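Turnelon Two-Arm Household Unit: Set-up and Use Guide

## Section 2. Storage and Tidying Tasks

This section covers putting small household items into a lidded storage bin. It should be read after Section 1 (Mounting and Power) and before any task is run without an operator present. 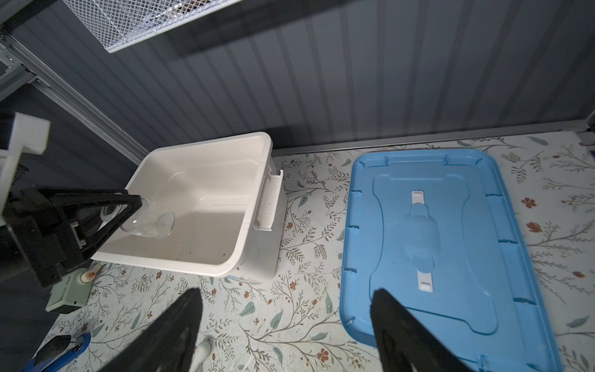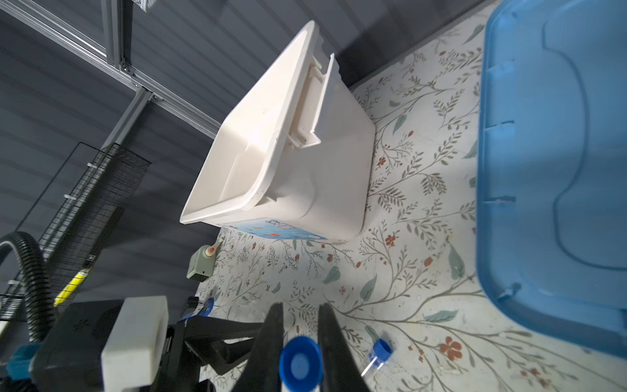

### 2.1 What the unit can and cannot be expected to do

Owners frequently ask whether the unit may be left to tidy a room. At the present stage of development it may not. The unit is suited to short, repeated tasks in a prepared area, using items it has been shown beforehand. Chores which a person completes without thought, such as clearing a mixed pile from a table, still call for supervision and, on occasion, for a helping hand.

Tasks are therefore graded as follows.

| Grade | Meaning | Typical tasks |
|---|---|---|
| A | May be run with the operator in the same room | Placing caps and small closed containers in a bin |
| B | The operator must watch throughout | Lifting glassware; taking items out of a bin |
| C | Not supported | Folding cloths; pouring; handling knives |

Fitting a lid to a bin is Grade B. A lid may look closed while one side remains unlatched, and the unit does not test for this. The operator should press down each side by hand before the bin is lifted or stacked.

### 2.2 Preparing the work area

1. Choose a level surface within reach of both arms. If a cloth is used, pull it flat and secure its edges. A fold in the cloth may be taken for an object.
2. Place the bin where either arm can enter it from above without touching the frame. Take the lid off and lay it flat beside the bin.
3. Set out only the items which belong to the task. Remove cables, tools and packaging from the surface.
4. Wipe the inside of the bin. Dirt does not prevent the unit from working, but dark specks on a pale base have been known to draw a gripper towards an empty spot.
5. Switch on the room lighting and close any blind through which direct sunlight falls on the surface.

> **Note.** Patterned cloths are permitted. Where the pattern includes small shapes close in size to the items being handled, run the recognition check in 2.3 a second time after moving the items.

### 2.3 Recognition check

1. From the main menu, select **Tasks**, then **Storage**, then **Check**.
2. Stand clear of both arms and press **Start**. The arms move to their viewing positions and stop.
3. Compare the list on the display with the items on the surface. Clear plastic and glass are the items most often missed.
4. If an item is missing from the list, turn it or move it away from its neighbours and press **Repeat**.
5. When the list is correct, press **Accept**. The unit will not begin a storage task until this has been done.

If the check fails after 2 repeats, end the task and refer to Section 6.

### 2.4 Running a storage task

1. Select the items to be stored, or choose **All listed**.
2. Set the grip level. Use **Low** for glass, **Medium** for plastic containers and **High** only for solid items without a hollow body.
3. Choose which arm is to lead. The other arm will hold back until the first has left the bin.
4. Press **Start** and keep one hand near the stop button for the first item.
5. When the display shows **Finished**, look into the bin and confirm that every item is present. The unit counts completed movements and may record an item which has rolled away.

> **Caution.** Do not reach into the bin while either arm is powered, even if both appear to be at rest. Press the stop button and wait for the steady amber light.

> **Caution.** Glass must be whole and free from cracks. A glass lying on its side may turn as the gripper closes. If it turns, stop the task and reposition the glass by hand.

### 2.5 Items which commonly give difficulty

**Loose caps.** A cap lying flat offers little height to grip. Leave clear space on two opposite sides so that the fingers can come down fully.

**Small vials.** These roll when touched. A vial on a cloth is easier to collect than one on a bare table. Screw caps should be fully tightened beforehand.

**Translucent lids.** The colour changes considerably with the light behind or beneath the lid. Repeat the recognition check whenever the lighting has been altered.

**Folding handles.** Fold these down against the bin before starting. A raised handle can catch the wrist.

### 2.6 Keeping a record

Operators at the Celtholm and Clunitz sites are asked to complete the task sheet after each run, giving the grade, the grip level and any occasion on which a person had to step in. A run in which the operator moved even one item by hand is to be entered as **Assisted**. Sheets are kept for 28 days and then passed to Michalis Margaritis, who is responsible for revising the table in 2.1.

The grades were last reviewed in June. Requests to move a task from Grade B to Grade A must be supported by 19 consecutive unassisted runs with the same items and the same bin. Changing the bin restarts the count.

For gripper pad replacement, see Section 3.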